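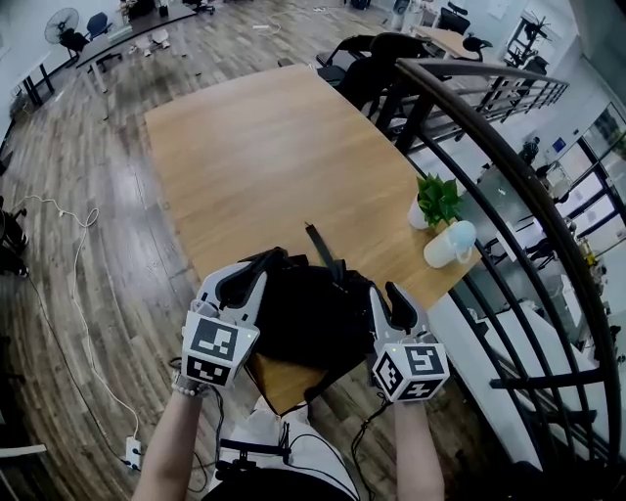
Sprechernotizen: Flächen und Kleinteile auf der Galerie. Umräumen ohne Umbau

Stand 18. April 2021
Vortragsdauer netto knapp eine halbe Stunde, Fragen danach

Folie 1: Einstieg

Begrüßung kurz halten. Thema nennen: Nutzung der Galerieebene im Büro Stelter, insbesondere der Holztische, und der Umgang mit Taschen, Kabeln und losen Gegenständen. Kein Architekturvortrag. Der Grundriss bleibt, die Wände bleiben, das Geländer bleibt.

Das Foto vom Anfang stehen lassen, bis alle sitzen. Hinweis auf die schwarze Stofftasche über dem Tisch. Taschen sind der häufigste Einzelposten in der Erhebung, dazu mehr ab Folie 4.

Gliederung vorlesen: Bestand, Erhebung, Tische, Taschen, Strom, Geländer, Kosten, offene Punkte.

Folie 2: Bestand

Die Galerie ist ein offener Bereich mit Dielenboden. Zur tieferen Ebene hin schließt ein gebogenes schwarzes Metallgeländer mit senkrechten Stäben ab. Unten liegt die Fensterseite, von dort kommt der größte Teil des Tageslichts.

Möblierung: helle Holztische mit sichtbarer Maserung, der vordere mit gerundeter, länglicher Platte. Schwarze Bürostühle. Auf der linken Seite ein langer dunkler Schreibtisch und ein Tisch mit schwarzem Gestell an der Wand. Dazu ein schwarzer Standventilator.

Anmerkung, falls gefragt wird: Die Stühle stammen aus zwei Beschaffungen und sind deshalb uneinheitlich. Eine Vereinheitlichung ist nicht Teil des Projekts.

Nutzfläche der Galerie laut Bestandsplan: 42 Quadratmeter. Der Verkehrsweg am Geländer entlang ist darin enthalten. Wer die Zahl mit dem Mietvertrag vergleicht, findet dort einen anderen Wert, weil der Vertrag die Treppe mitrechnet.

Folie 3: Erhebung

Methode: Rundgang jeweils am Morgen vor Arbeitsbeginn und am Abend nach Arbeitsende. Erfasst wurde jeder Gegenstand, der auf einer Tischplatte, auf einer Sitzfläche oder auf dem Boden lag und dort keinen festen Platz hat. Geräte mit festem Aufstellort zählen nicht. Pflanzen zählen nicht, sofern sie im Topf stehen und der Topf auf einem Untersetzer.

Gesamtzahl der Einträge: 583.

Kategorien in absteigender Reihenfolge: Taschen und Beutel, Kabel und Netzteile, Behälter (Dosen, Becher, Zylinder), Papier, Kleidung, Sonstiges.

Doppelzählungen sind möglich. Eine Tasche, die über Nacht auf demselben Tisch bleibt, erzeugt zwei Einträge. Das ist gewollt, gemessen wird die Belegung, die Anzahl der Taschen ist zweitrangig. Diesen Satz zweimal sagen, beim Probevortrag kam die Rückfrage dreimal.

Folie 4: Tische

Der Tisch mit der gerundeten Platte ist der am stärksten belegte. Er steht günstig: Von der Treppe aus erreicht man ihn zuerst, er hat keine feste Zuordnung, und man kann von beiden Längsseiten herantreten.

Üblicher Zustand am rechten Rand: kleine Topfpflanze im weißen Topf, davor ein liegender weißer zylindrischer Behälter. Solche Behälter rollen. Regel ab Mai: zylindrische Behälter stehend abstellen oder in die Schale.

Regel für die Platte:

Die Mitte bleibt frei, wenn niemand am Tisch arbeitet.
Die Pflanze steht an der Schmalseite, eine Handbreit vom Rand entfernt.
Nichts wird über die Tischkante hinausragend abgelegt.
Vor dem Abwischen werden alle Gegenstände abgenommen, auch die Pflanze.

Zur Pflege der Oberfläche: nebelfeucht wischen, in Richtung der Maserung, sofort nachtrocknen. Kein Scheuermittel, kein Glasreiniger. Wasserränder unter Töpfen nicht mit dem Schwamm bearbeiten, sondern melden. Das Ölen übernimmt weiterhin Redarel, Intervall halbjährlich, nächster Termin im Mai. Am Tag des Ölens und am Folgetag ist der Tisch gesperrt.

Stühle werden nach Gebrauch unter den Tisch geschoben. Am hinteren Ende zwei Plätze, mehr nicht, sonst wird der Durchgang zum zweiten Tisch zu schmal.

Folie 5: Taschen

Kurze Pause vor dieser Folie, hier kommt der Teil, der Verhalten betrifft.

Stofftaschen haben keinen Stand. Leer fallen sie zusammen und belegen eine Fläche, die mit ihrem Inhalt nichts zu tun hat. Halb gefüllt kippen sie. Die Träger stehen ab oder hängen über die Kante, und am hängenden Träger zieht jeder, der vorbeigeht, die Tasche mit herunter. In der Erhebung sind Taschen auf Tischen deutlich häufiger als Taschen auf Stühlen.

Dunkler Stoff auf hellem Holz fällt immerhin auf. Auf dem langen dunklen Schreibtisch werden schwarze Taschen übersehen und bleiben länger liegen. Die Abendrunde beginnt deshalb künftig dort.

Ablauf für leere Taschen:

1. Öffnen und Innenfächer prüfen. Kleinteile herausnehmen und in die Schale legen.

2. Träger nach innen legen, bei langen Trägern vorher einmal falten.

3. Seiten glattziehen, Boden flach drücken.

4. Der Länge nach falten, dann in Drittel.

5. Senkrecht in das Fach stellen, Falz nach oben. Nicht stapeln.

Taschen mit Inhalt gehören an den Haken oder in das Fach darunter. Hakenleiste: Modell Alura, Montage an der weißen Wand, Oberkante nach Aushang. Zugelassene Last je Haken steht auf dem Schild. Laptops nicht an den Haken, auch dann nicht, wenn die Tasche gepolstert ist.

Taschen ohne erkennbare Zuordnung kommen in das Fundfach. Verbleib dort bis Monatsende.

Mögliche Rückfrage: Warum keine Kisten unter den Tischen? Antwort: Kisten unter Tischen wurden im unteren Geschoss getestet. Der Beinraum fehlte, und der Boden wurde unter den Kisten nicht mehr gereinigt.

Folie 6: Strom und Kabel

Derzeit liegt ein weißes Netzkabel auf der linken Seite über dem Boden, an seinem Ende eine weiße Steckdosenleiste. Auf dem Dielenboden ist Weiß gut sichtbar, eine Stolperstelle bleibt es trotzdem. Stuhlrollen laufen über das Kabel, der Mantel nimmt auf Dauer Schaden.

Maßnahmen in dieser Reihenfolge:

Leiste an die Wand verlegen, Schalter nach vorn.
Kabel mit flacher Bodenbrücke überdecken, wo es den Laufweg kreuzt.
Überlänge in Schlaufen legen und mit Klettband fixieren, nicht eng aufwickeln.
Keine zweite Leiste an der ersten.

Bodenbrücken kommen von Arnaud, Länge nach Aufmaß. Klebestreifen sind auf geöltem Holz nicht zulässig, sie nehmen beim Abziehen die Oberfläche mit. Die Brücken liegen lose mit Gummiunterseite. Vorher an unauffälliger Stelle prüfen, ob das Gummi abfärbt.

Der Ventilator bekommt einen festen Standplatz links neben dem langen Schreibtisch. Sein Kabel läuft hinter dem Tisch, nicht davor. Außerhalb der warmen Monate geht er in den Abstellraum.

Folie 7: Geländer und Kante

Am Geländer wird nichts aufgehängt und nichts angelehnt. Das gilt für Jacken, Taschen, Schirme und Schilder. Die Zwischenräume der senkrechten Stäbe sind für Personen bemessen, kleine Gegenstände passen hindurch, und darunter halten sich Leute auf.

Abstand der Tische zum Geländer: Laufbreite freihalten, Maß im Aushang. Wer einen Tisch verschiebt, stellt ihn auf die Markierung zurück. Die Biegung des Geländers verleitet dazu, die Tische parallel zur Kurve auszurichten. Ausgerichtet wird an den Dielen.

Rollende Gegenstände noch einmal erwähnen, Rückverweis auf Folie 4. Behälter auf der Geländerseite des Tisches sind der ungünstigste Fall.

Folie 8: Kosten

Gesamt: 1.795 Euro. Enthalten sind Hakenleisten, Taschenfächer, Bodenbrücken, Klettband, Schalen, Beschriftung und Montage. Nicht enthalten ist das Ölen, das läuft über den bestehenden Vertrag.

Größter Einzelposten sind die Taschenfächer. Die Montage liegt bei ungefähr 300 Euro, abhängig davon, ob die Wand an der vorgesehenen Stelle trägt. Probebohrung steht aus.

Keine Folgekosten außer Ersatz für Klettband und Etiketten.

Folie 9: Zeitplan

Aufmaß und Probebohrung zuerst. Danach Bestellung. Montage im Mai, abgestimmt mit dem Öltermin, damit die Tische nur einmal geräumt werden müssen. Zweite Erhebung nach gleicher Methode vier Wochen nach Montage, gleiche Kategorien, gleiche Rundgangszeiten.

Vergleichswert ist die Zahl der Einträge je Rundgang, nicht die Gesamtsumme. Die zweite Erhebung ist kürzer.

Folie 10: Offene Punkte

Ort der Schale: Tischmitte widerspricht der Freihalteregel, Schmalseite kollidiert mit der Pflanze. Vorschlag: Wandbord neben den Haken. Abstimmung im Anschluss.

Blauer Stuhl: Zuordnung ungeklärt. Bleibt vorerst am langen Schreibtisch.

Zweiter Holztisch: ein Stuhl oder zwei. Der Bestandsplan sieht zwei vor.

Beschriftung der Fächer: Nummern oder Teamnamen. Nummern sind wartungsärmer.

Reserve, nur bei Zeit: Falten der Tasche vorführen, Schritte 1 bis 5. Tasche vorher leeren. Vorführtisch muss mindestens die doppelte Breite der flachgelegten Tasche haben.

Technik: Adapter mitnehmen, Fernbedienung testen, gedruckte Fassung in Schriftgröße 12 auf dem Pult.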